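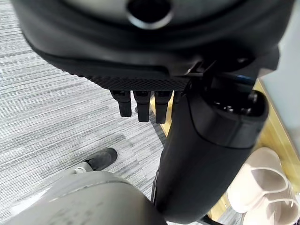
Desta Derese had already moved two chairs out of the way when I got to the Purnness office, and she was on her third coffee by 10 in the morning. She does the installs and the support calls for Clorkunari, the three-fingered hand kit that Purnness started selling in October to small labs and repair shops. The price is $2,067 with the adapter plate, and a spare set of fingers is $920.

I asked who buys it. "People who already have an arm and are tired of the gripper that came with it," she said. "We had a lot of calls early on from people who thought the arm was in the box. So now the order page says it three times."

The kit covers a hand, a plate, the cabling and two days of remote help. Derese says most of that help goes to the first hour after mounting. "They bolt it on, they run the demo, the fingers close in the wrong order, and they call. It's a setting. I tell them which one and they're fine."

Her bigger complaint is the manual, which was written for the earlier model. The wiring page still shows the old connector. A new version is with Bodnár, the print shop the company uses, and she expects it before the next batch ships.

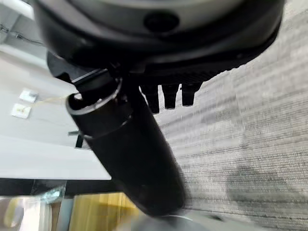

Grethe Mogensen runs a two-person repair business in Poston and has had the kit for 3 months. She joined us by phone. Her verdict was mixed. "It holds small boxes and bottles well. Thin stuff, like a sheet of card flat on a table, forget it. I went back to suction for that."

She also found the mounting bolts hard to reach once the hand was on. "I ended up cutting down a hex key. It took five minutes, but I shouldn't have to." Derese wrote that down and said a short key would be easy to add.

On wear, Mogensen had less to report. She wipes the fingers down at the end of the day and hasn't replaced one yet. She would like to buy them singly. "If one goes, I don't want to pay for a set."

Derese said single fingers are planned, but she wouldn't give a price.

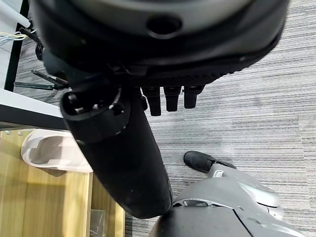 Ordering and support

Orders go through the Purnness website. Phone support is open from 9 to 4, and Derese answers most of the calls herself. Returns are accepted if the plate hasn't been drilled.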